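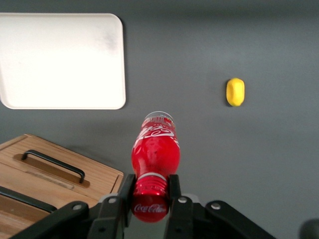 1/ Wrist cam check, bottle task

Okay, the view from the wrist while the gripper has the Coke bottle by the neck. Tray up in the left corner, little yellow lemon-looking thing off by itself, wooden box down low. I've been staring at this table all week so you get to stare at it too. Thread on how the collecting is going!

2/ Quick catch-up if you missed July: I'm gathering demos for a tabletop policy I'm calling Jirneck. I drive the arm by hand, it records what I do, and later a model tries to learn from the recordings. Goal is 1000 good episodes. As of this morning, Wednesday, February 14, 2024, I have 521. (Yes, I spent Valentine's Day with a soda bottle. It was fine. We had a nice time.)

3/ The instruction for this batch is "put the bottle on the tray." Five seconds of work for a person. For me on the leader arm it's more like twenty, and the first ten tries of any session are garbage while my hands remember which way is which. I throw those away now. I used to keep them and oh boy, the model learned my warm-up wobble perfectly.

4/ Why grab by the neck? I went back and forth on this a lot. The body of the bottle is fat and curvy, and with these fingers I get a much happier grip up near the cap. Downside: all the weight is out at the far end, so if you lift fast the base droops and then you're placing a bottle that's pointing at the floor. So I lift slow. Painfully slow. Put on a podcast slow.

5/ Someone asked last time why I leave other stuff on the table. Early on I recorded with the bottle and the tray and that was it, and the policy looked amazing right up until I set my keys down. Then it just sort of hovered. So now there's always a thing or two it's supposed to ignore, and I move them between episodes.

6/ The lemon thing is my favorite thing to ignore because it's so bright. If a policy is going to get distracted, it'll get distracted by that. I've had a checkpoint go straight for it with the bottle task loaded. Full confidence, beautiful approach, totally wrong object.

7/ The wooden box is a different kind of trouble. It has a black bar handle set down into the lid, and the gripper is black too, so when they're close together the wrist picture gets busy fast. Also it takes up space I'd like to swing through! I've bonked it more than once. Bonks get deleted unless I recover cleanly, and then they get a "recovery" tag and go in their own folder.

8/ Speaking of which, tagging. I switched to Liklow for labels over the winter and it's so much quicker than my old spreadsheet. One key for keep, one for toss, one for "ask me tomorrow." The tomorrow pile is, um, not small.

9/ Stuff I toss without thinking about it:
- bottle set down half off the tray
- I paused to scratch my nose (it learns the pause!!)
- I let go before the bottle was settled
- the two cameras drifted out of sync

10/ Stuff I keep even though it looks ugly: slow ones, ones where I had to regrip, ones where the lighting went weird halfway. The real table is going to be ugly too.

11/ First training run on this batch used 477 episodes, everything I'd cleaned up by Sunday night. I named it Ornis because I'd been watching birds out the window while the progress bar crawled. Early impressions: it finds the neck really well! Placing is so-so. It likes to let go a little high, and a bottle on its side will roll if you give it any excuse.

12/ My guess is that's on me. I watched a bunch of my own demos back and I do the same thing when I'm tired, open the fingers a hair early and hope. So the plan for the next stretch is to record in shorter sittings and really bring it down to the tray every time before I open up.

13/ Somebody also suggested turning the bottle label up, label down, cap toward me, cap away, and so on, so the model doesn't decide the logo is the handle. Good call, doing it. I've got a sticky note with the angles on it and I cross them off as I go. Logo upside down is already crossed off.

14/ For the folks who asked about the leader arm: it's the Hämäläinen kit, stock except I put softer grips on it. My wrists thank me. I'll do a separate thread on setup when I've got the cables looking less embarrassing.

15/ Anyway, back to it. Putting the kettle on, then another sitting before dinner. If you've got a trick for keeping a round thing from rolling the second you release it, my replies are open and I'm all ears.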